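Foltance Tables: Questions We Get All the Time

We're a small shop that repairs, refinishes and sells secondhand tables, and we answer a lot of mail. Most of it is about the same handful of worries, so we've gathered our answers on one page. If yours isn't covered, please write to us anyway. We like hearing about tables, and we especially like it when people attach the whole story of how they came to own one.

How do I know what finish my table has?

This is the place to start, and it's the question people skip in their hurry to get at a ring or a scratch. Pick a spot that doesn't show, such as the underside of an overhang. Put one drop of water on it and wait a few minutes. If the drop sits up round and leaves no mark when you wipe it off, you very likely have a sealed surface, either a varnish or something factory-made. If it flattens out and leaves a darker patch that fades as it dries, you probably have oil or wax, or a finish that has worn away. Tables that have been through several owners can be a mixture, with a good finish at the ends and hardly any left where people sit. Test more than one spot if yours has had a busy life.

The tables in our Garba line are all oiled, and the ones in our Tullus line are all sealed. The line name is on the paper label underneath, next to the repair slip.

What should I use for everyday cleaning?

A soft cloth, barely damp, and then a dry one. I know that sounds too simple, and every so often somebody writes back to ask for the real answer, but it truly is what we do in the shop and what I do at home after supper. For sticky things (jam is the champion in our house) add one small drop of dish soap to a bowl of warm water, wring the cloth out hard, and wipe the surface again with plain water afterward. Soap left behind goes cloudy and then collects dust, and people mistake that for a worn finish and start sanding. Please don't start sanding!

Can I use spray polish?

On a Tullus table it won't hurt, though it makes the top slippery and you'll need to keep it up. On a Garba table we'd ask you not to. Many sprays leave a film that keeps new oil from soaking in, and getting that film off again is a long afternoon's work.

My table has a dark spot. What is it?

It could be several things, so let's go slowly. A white or cloudy mark is usually moisture or heat caught in the finish, and those are often easy to improve. A dark mark has generally gone further down. On bare or oiled wood it may be water that sat for a long time under a plant pot, or ink, or a reaction between the wood and something made of iron, like a wet can or a forgotten paper clip. On a sealed top, a dark spot may be sitting on the surface, and you should always rule that out first. Lay a warm damp cloth over it for 20 minutes, then rub gently with your fingertip through the cloth. If any color comes away, do it again and be patient.

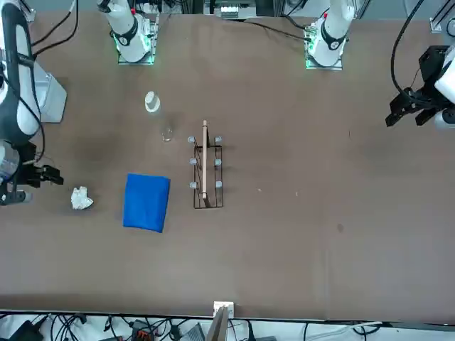 If no color comes away at all, stop there and send us a note before you try anything stronger. We've seen far more damage from bleach, steel wool and kitchen scouring powder than from the spots people were trying to remove. A small mark in the middle of a big tabletop can be treated on its own when the finish is oil. With a sealed top it's harder, as the patch tends to show at a slant in the evening light, and you may find you'd sooner live with the spot. Plenty of our customers do.

What about scuffs and dull patches?

Scuffs that you can see but can't feel with a fingernail are almost always in the finish alone. On an oiled table, a little Horkent balm rubbed in along the grain will take care of most of them. On a sealed table, try a dry cloth first and rub briskly, since a surprising number of "scuffs" are marks left by something else, like the rubber foot of a lamp, and they come right off. Dull patches where elbows and forearms rest are ordinary wear. They build up slowly, and they're a sign of a table being used the way it should be.

How often should I oil a Garba table?

Twice a year suits most homes. If you run the heat hard all winter, or if the table stands in full sun, you might add a third. Clean the top, let it dry overnight, and put the balm on thinly with a lint-free cloth. Thinly is the part everybody gets wrong (me too, for years). Leave it 20 minutes, wipe off everything that hasn't soaked in, and keep dishes and paper off it for 16 hours. If it feels tacky the next morning, there was too much on it -- buff it with a clean cloth, and buff it again that night.

One serious thing: cloths used with oil can heat up by themselves if they're balled up and tossed in the trash. Spread them flat outdoors until they're completely dry, away from anything that could burn, or keep them under water in a metal can with a lid until you can dispose of them.

Can I use my table for crafts or a home workshop?

Of course! Put down a cutting mat if there are blades involved, and a folded blanket if there's anything heavy. Be careful with plastic mats left in one place for months, though. Some of them soften a finish, and some of them just keep the light off it, so that you lift the mat in August and find a neat pale rectangle. Moving the mat now and then is enough.

Clamps are fine with a scrap of thick cardboard under each foot. Check that the cardboard hasn't got a staple in it. I'm sorry to say I learned that on a table that was already sold.

Do you repair tables you didn't sell?

We do, as long as we can get them through the door, which is 80 inches high and not very wide. Legs that unscrew are a great help. Send us a few photos in daylight along with the length of the top, and we'll write back with a price range. Refinishing a top starts at $300, and smaller repairs are usually a good deal less. If we think a table isn't worth the money you'd be spending, we'll tell you so, although we also understand that your grandmother's table is a different matter from any other table.

How long will it take?

Usually a month or so. Spring is slower, when everyone looks at their furniture in strong light again. Drying time can't be hurried, and a sealed top needs several coats with a rest between them.

Can I pick mine up early if I promise to be careful?

We get asked this more than you'd think, and the answer is a fond no. A finish that feels dry can still take a print from a tablecloth, and then it has to come right back to us. We'll call you as soon as it's ready to go home.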